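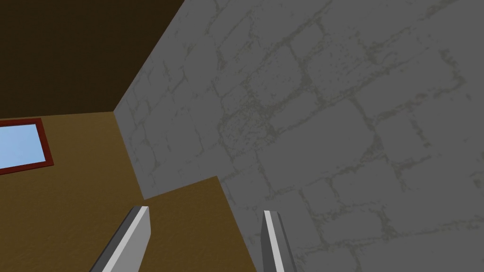 A reader of my first draft asked why I'd bothered with sound at all, given that the piece had been sold to everyone as a drawing show, and I've been chewing on the question ever since. My short reply was that people draw differently when they can hear each other's pencils. The longer one takes up most of this section.

## 3. Making Flarumora

Figure 1. A stone-brick wall, computer-rendered.

I began Flarumora in June with no plan beyond a long roll of paper and some contact microphones left over from Wirumitz, my previous installation. Wirumitz had been a tidy thing. You came in, you listened, you went home, and I was bored of it well before it closed. This time I wanted visitors to leave something behind, and I wanted that something to be a bit of a mess!

So the roll went on a long table and the microphones went underneath. Every scratch and tap was sent through Tritance, a small patch I'd written for the job, which held on to each sound for 15 seconds before playing it back from the far end of the room. You'd draw a line, forget it, and then hear it come back while you were halfway through drawing a cat (there were a lot of cats).

### 3.1 What people did with it

Over the run I collected 943 separate drawings, if you count a drawing as anything with a clear gap round it, and I went through the lot by hand with a mug of tea and a highlighter. Of those, 543 touched or overlapped somebody else's. I'd expected far fewer. At Wirumitz people had kept to themselves, and I suppose I'd decided that was just how gallery visitors are.

I split the sheets into 3 rough groups: marks made for the look of them, marks made for the noise, and writing. The noisy ones are my favourites by a mile. They're mostly dots and hard zigzags, and some have gone right through the paper. The writing was quieter and a bit shy, lots of initials and hellos tucked in at the edges.

I should own up to a problem with the groups, though. I did the sorting alone, and I knew what I was hoping to find. A zigzag could be a mountain range. Nurmi, the piece I'm working on now, records the sound alongside the mark, so at least I'll be able to play back the doubtful ones and argue with myself properly.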